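Section 7. Teaching a task by hand

Lay the white sheet flat and keep the cardboard box within the arm's reach. Check that the red LEDs are lit before you touch a joint.

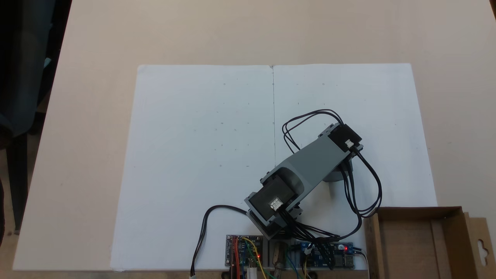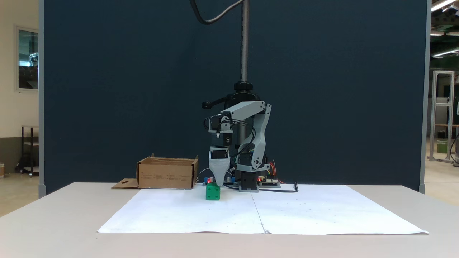

1. Start a new recording in Stevivero.
2. Hold the gray links – never the cables – and guide the gripper down to the cube.
3. Close the fingers, carry the cube to the box and release.
4. Save, then repeat from a new start point.

CAUTION: Do not force a joint that resists.

Guðlaug Hauksdóttir adds that she needed 29 recordings before playback was steady, and that slow ones worked best.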